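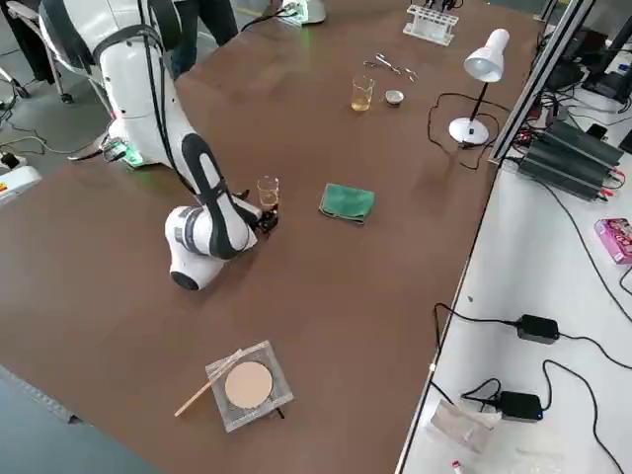

School laboratory in Ernedcombe opens its bench to the public

2018-09-20

The small teaching laboratory in Ernedcombe will receive visitors again this autumn, after it was closed in May for painting and new water pipes. The laboratory belongs to the Plusik learning center and is used mostly by evening students of basic chemistry.

The program has 13 open evenings. On each of them the visitors can do simple work with glass beakers, filter a liquid and compare the color of two samples. No earlier knowledge is necessary, but children must come together with an adult.

"Many people did not touch a beaker after they left school," says Margit Torvik, who leads the evening course. "They are afraid to break it. We tell them that glass is glass, we have more in the cupboard."

Last season the center had 419 visitors on its open evenings, and nearly 1,001 tickets are prepared for this one. A ticket is free, but it must be reserved at the front desk or by telephone.

Visitors are asked to tie back long hair and to leave food and drinks in the hallway. Safety glasses are given at the door. Bags can stay in the room next to the laboratory, which is locked during the work.

The evening course itself is already full. New names for the spring group are taken from the first open evening.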